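Chapter 7
Looking After a Hand-Held Gripper Station

In this chapter you will learn to
check a pair of hand-held grippers before a session
clean and realign the jaws
route cables so they last
run the thin-film test and read what it tells you

Some machines hide their faults for months. A hand-held gripper station is much more generous than that. Squeeze the handle, watch the jaws, and it tells you almost everything you need to know! By the end of this chapter you should be able to walk up to a station you have never used, spend ten minutes with it, and say whether it is fit for work.

In Chapter 6 we built the station: the table, the rails under it, the two grippers and the cables that carry their signals. Building it is the easy part to love. Upkeep deserves just as much affection, and I hope to win you over. Much of what follows comes from the bench notes of Antigoni Manolakis, who kept the Zinen training stations running and wrote down every fault she met, including the ones she caused herself.

7.1 What wears out

Start with the jaws. Their gripping faces pick up grease, crumbs and dust, and a dirty face slips long before it looks dirty. Wipe both faces with a lint-free cloth and a little alcohol, let them dry, and close the jaws slowly against a strip of plain paper. Pull gently. The paper should drag evenly along the full length of the face. If it swings to one side, the jaws are meeting at an angle and the pivot screw needs attention (see 7.3).

Next come the cables. In the Zinen notes, 37 faults were logged in one September, and most of them were cable faults – a connector half out of its socket, or a wire broken inside a jacket that still looked fine. Give each gripper enough slack to reach every corner of the table, and keep that slack from catching under a table foot. Then move the gripper through its whole reach while you watch the position reading on the screen. A reading that jumps when the cable bends means the cable has to be replaced. Tape will not save it.

Last, the table. Check that the clips hold the top firmly to the rails. A top that shifts even 2 millimeters under your hands will spoil a careful alignment.

7.2 The thin-film test

Now for my favorite part of the routine. Blocks and cups are easy to hold, and a badly set gripper can get through a whole morning of them. A crinkly wrapper is far less forgiving. It bends, it slides, and it shows you straight away if one jaw is closing harder than its partner. It costs next to nothing, too.

Lay the wrapper flat, take one end in each gripper, and draw the ends apart until the film is just taut. Hold for a slow count of ten. Repeat with the grippers swapped between hands, so that you can tell a fault in the tool from a habit in your grip.
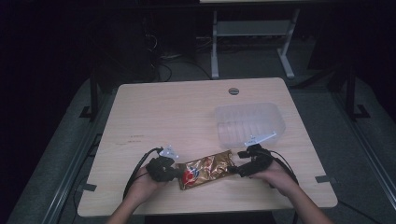 Figure 7.1 The thin-film test, with a gripper in each hand and the wrapper between them.

If one end creeps out of the jaws, clean that gripper again before you adjust anything. If it still creeps after cleaning, write down which gripper it was and go on to 7.3, where we open up the pivot and set the closing force.

Try it yourself
Run the test on your own station before reading further, and keep your notes. You will need them for the exercise at the end of the chapter.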